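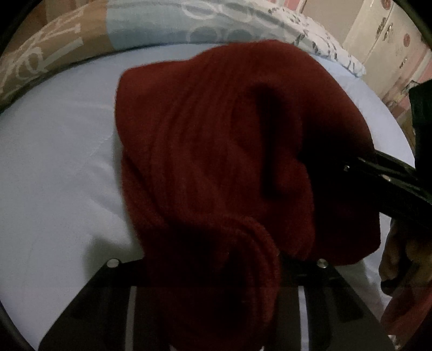

A dark red cloth on a pale bed sheet

How do actors get paid?

Have you ever watched a film and wondered what the people in it earn? It depends on the job!

Let's imagine an actor called Jeanie Mowat. She gets a part in a film called Festach, and the film company pays her a fee of £3000 for 4 days of work. Her agent (the person who helps her find parts) keeps a small slice of that. Some more goes in tax, which helps pay for schools and hospitals.

Lots of actors start as extras. They're the people walking past in the street or cheering in a crowd, and they are usually paid by the day. It can mean a lot of waiting about in costume, but what a brilliant way to see a film being made!

Sometimes there is extra money later on. If Festach is shown again on television, Jeanie might get another payment — even years afterwards. A repeat payment like this is called a residual.

So what is "net worth"? Add up everything a person owns, then take away everything they owe. If you have £50 in your money box and you owe your sister £16, your net worth is £34. Try working out your own!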